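How to set up a phone for one-handed use

Print this page | E-mail this page

August 29, 2021

Big phones are lovely for maps and videos and a bit of a stretch for everything else. If you've ever shuffled a handset down your palm to reach the back arrow while hanging on to a bus rail, this one's for you! I've been fiddling with my Velosora for 30 days now, using my right hand only wherever I could, and I'm still pleased every time I unlock it.

The steps below were written on the Velosora, which runs its maker's own version of Android. I've repeated them on an older Karnia as well. Menu names move about from one phone to the next, so if you can't find something, open Settings and type a word or two into the search bar at the top.

Before you start

Update the phone and restart it. Then hold it the way you normally do, with the screen on, and sweep your thumb across in an arc without shifting your grip. The area it covers comfortably is what you've got to work with. Mine runs from the bottom right corner up to a little past the middle, and the top left may as well be in another suburb.

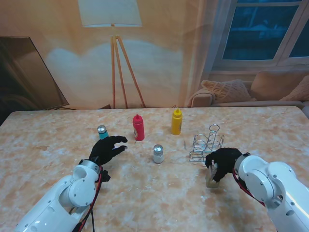
Try the same sweep with your case on, as a thick case can cost you a whole row of icons. I swapped a chunky rubber one for a slim Zivwood cover and got the far column back straight away, which was a lovely surprise for a change that took no setting up at all.

Step 1: Turn on one-handed mode

Go to Settings, then System, then Gestures, and look for One-handed mode. Switch it on. On the Velosora you then swipe down on the bottom edge of the screen and the whole display slides towards your thumb. Tap the blank part at the top to send it back.

The swipe takes practice. Start right on the edge, keep it short and don't press hard. I got it wrong over and over on the first evening and now I do it without looking.

On the Karnia the picture shrinks into a corner instead, and an arrow beside it flips it to the other side. Some people prefer this one. I find the text too small, but it's brilliant for hitting a single button at the top of a page.

Step 2: Move the keyboard

Open any app where you can type, tap the cog on the keyboard and choose One-handed. The keys bunch up on one side. Drag the handle if you'd like them higher as well, so your thumb isn't curled under itself.

Give it a few days before you decide. My typing was dreadful to begin with (sorry to everyone who got a message from me that week) and then it clicked.

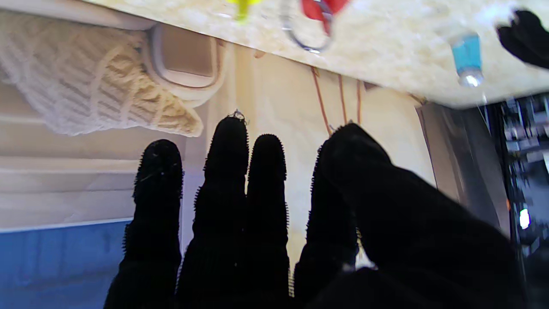
Herath
Mobile tips editor

While you're in the keyboard settings, turn on glide typing too. Sliding from letter to letter suits a thumb far better than tapping, and the word suggestions are usually spot on. You can also add shortcuts for things you type all the time. I have one for my e-mail address and one for "running late, start without me".

Step 3: Rearrange the home screen

Press and hold an empty spot on the home screen, open Home settings and set the grid to 4 columns. The icons get bigger and there's less sideways reaching.

Now move your everyday apps into the arc you found earlier. Camera, messages, maps and music live in mine. Put the clock, weather and any other widgets up the top, where you only need to look at them. A folder in the bottom corner is handy for the second rank, and it opens close to your thumb on most launchers.

If your phone lets you swipe down anywhere on the home screen to open notifications, turn that on this minute! It's my favourite setting of the lot.

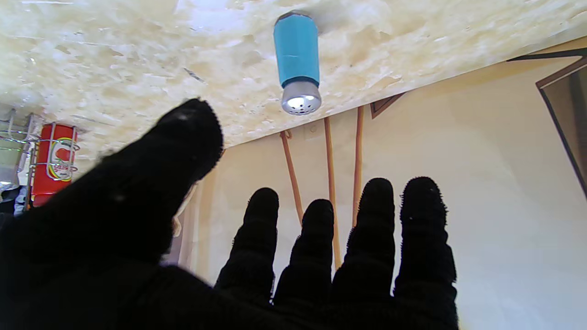 Step 4: Fix your browser

Plenty of browsers let you move the address bar to the bottom. Look under Appearance or Toolbar in the browser's own settings, choose Bottom and close the menu. Tabs generally move down with it.

Step 5: Check your back gesture

Under Gestures, choose System navigation. With gesture navigation you can swipe in from either edge to go back, so your thumb never has to cross the screen. Tap the cog beside it to adjust the sensitivity. If photos keep closing while you're flicking through them, bring it down a notch on that side.

If something doesn't work

One-handed mode greyed out: check whether you're using the three-button bar. On some phones you'll need to change to gestures first.

Keyboard jumps back to full width: this can happen when you rotate the phone. Lock the rotation and set it again.

Screen slides down by accident: turn the mode off for games, or hold the phone a touch higher.

Left-handers can follow all the same steps, just put the keyboard and the icons on the other side.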